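Notebook entry, 2018-02-17
Prarnstead Robotics Club, Urkach Challenge project
Entered by Ginette Caron

Purpose of session: marker sorting task, second round of trials. The rules call for markers to be picked from the table and placed in containers by type. The team carried over the grip settings from December. 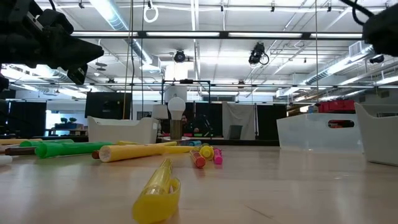 Trevor Poirier asked that the layout be changed after every trial, as the Cormier team lost points last season by practicing one arrangement only. Agreed. Layouts are to be drawn by lot from the 14 on the sheet.

Handover between arms was tested next. The speed limit was set at 450 on the club's own scale and is not to be raised without a note in this book. 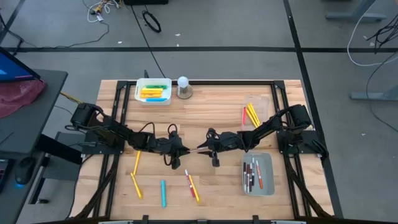 Handover test, both arms, over mid-table.

Students taking the controls are to call out the arm they are using before each move. Turns are limited to 8 minutes. The log sheet must be signed at the end of each turn.

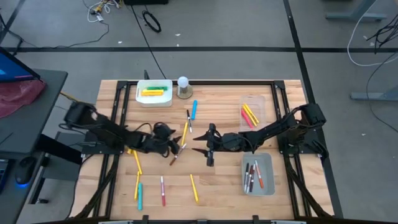 Scoring remains the open question for this project. The Prareo rule sheet gives credit per marker placed but does not state whether a marker resting across another counts as separate. With a yellow marker lying partly beneath the left arm's links, as it can at that end of the table, the approach path also needs a ruling. Both points are to be sent in writing.

Close-range pickup was reviewed last, with attention to pairs lying side by side. Fingertip alignment is to be checked before the gripper is closed.

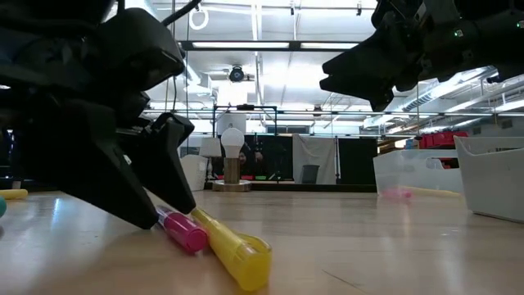

Trevor would prefer that pairs be separated first and picked singly, even at the cost of time. Ginette's view is that this should be timed both ways before it is adopted.

Open items: rule query; spare fingertips, 2 sets; clean copy of the layout sheet.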